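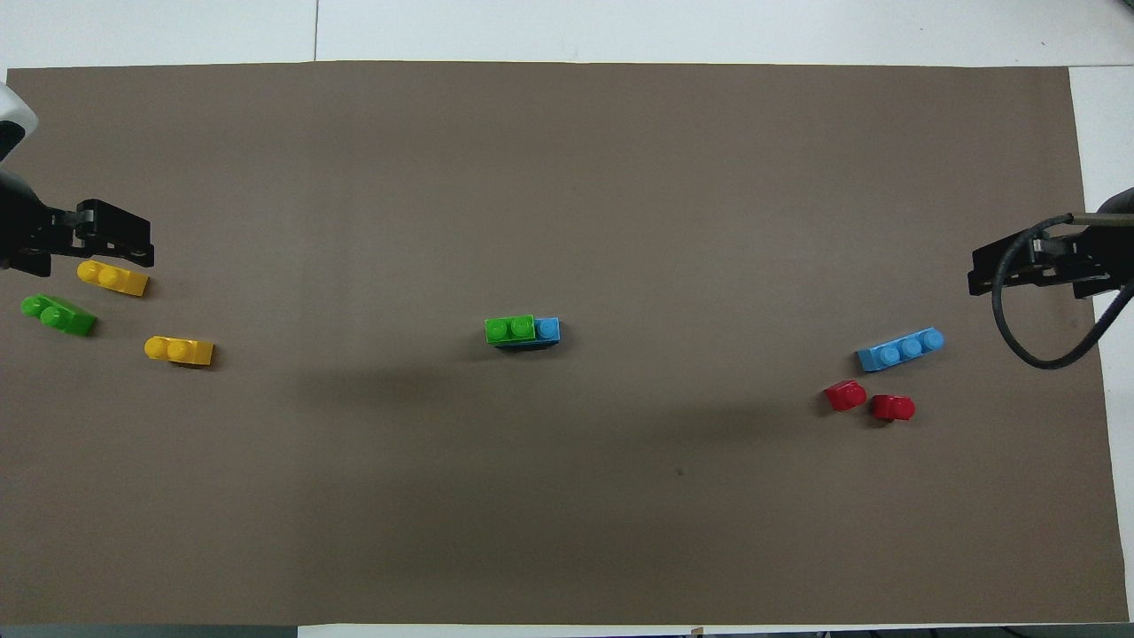 Home | Archive | By thread | By date | Search

Cundden-users mailing list
Re: Index rebuild stalls on large spools
January 8, 2023

Gilles Lacroix wrote:

> After moving the Clivholm host to the new release, the nightly index
> rebuild stops partway. The spool holds 1,897 mailboxes and the log
> goes quiet after 1,627. No error, no core file, and the process is
> still in the table the next morning. CPU is at zero. Killing it and
> running the rebuild again gets the same result at the same mailbox.
> Is there a limit I have missed? The disk is fine and the old release
> went through the same spool in October without trouble.

Gilles,

There is no limit on the number of mailboxes. A rebuild that sits at zero CPU is almost always waiting on a lock. The new release takes a write lock on each mailbox before reading it. The old one read first and locked only to swap in the finished index, so a stale lock never got in its way.

Look in the directory of the mailbox that comes next in sort order after the last one logged. Note that the sort is by byte value, so uppercase names come before lowercase ones and the next mailbox may not be the one you expect. If there is a file called .wlock in it, read the process number on the first line and check whether that process exists. If it doesn't, stop the rebuild, remove the file and start again.

Do not remove the lock while the rebuild is running. It keeps an open handle on the old file and will go on waiting.

The lock timeout is off by default. I would set it:

 rebuild.lock_timeout = 600
 rebuild.on_timeout = skip

The value is in seconds. With "skip" the mailbox is written to the log and left with its old index, which is still readable — only searches on recent mail will come up short. The other setting, "abort", ends the whole run.

We had the same thing on Rolland after the upgrade. In our case 185 lock files had been left behind by the Flurkano import script, which exits without cleaning up if the source server drops the connection. If you ever used that script, search the whole spool for old locks before the next run or you will be clearing them one night at a time.

If the spool is on a network mount, the process number may belong to another host. The second line of the lock file has the host name. Check there before deleting anything.

If there is no lock file at all, please post the last 20 lines of the log at debug level and the output of "cundden -V".

2 replies | 0 attachments | Shared 1 time

Previous message | Next message | Reply to list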